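Subject: Re: [tiling] Dark grout or light grout behind the worktop?

Hello all,

On the list, in December, a member from Holtach wrote:

> We have bought 59 dark square tiles for the kitchen wall
> and now we cannot agree about the grout. My wife wants
> light grey, I want black. Also the shop says we must seal
> it, and the sealer costs more than the grout. Is it
> necessary? The wall is old plaster, a bit uneven.

I did the same work in our flat last spring, so I try to answer in order.

1. Old plaster. Please check it before anything else. Knock with your knuckles and listen. Where it sounds hollow, take it off and fill again. I used Flumex filler and waited two full days, although the bag says one.

2. Adhesive. Mix only what you can use in half an hour. My first bucket became hard while I was still measuring, and I threw away nearly 400 grams of it.

3. Colour of grout. I would side with your wife. Black grout hides the joints, but it also shows every white mark from hard water — and in our town the water is very hard. Light grey shows the pattern of the squares, so your spacing must be regular. Use the plastic crosses, also in the corners. A rendered kitchen with charcoal tiles and thin light grey lines, next to a speckled granite worktop, can help you two to decide: 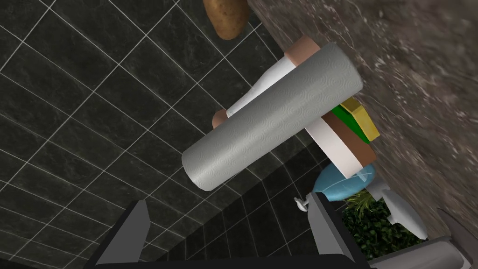

4. Sealing. For cement grout behind a cooker I would say yes. I bought a 500 ml bottle from Didita and more than half is still in the cupboard. Put it on with a small brush, wait ten minutes, then wipe the tiles well. If it dries on the glaze you will rub for a long time.

5. The joint between wall and worktop. No grout there, please, only silicone. Mine cracked in the first winter and I had to scrape it out with a knife.

If you need more tiles later, ask the shop for the same batch number. Stoica kept mine written on the invoice.

Best regards from a kitchen which still has no skirting board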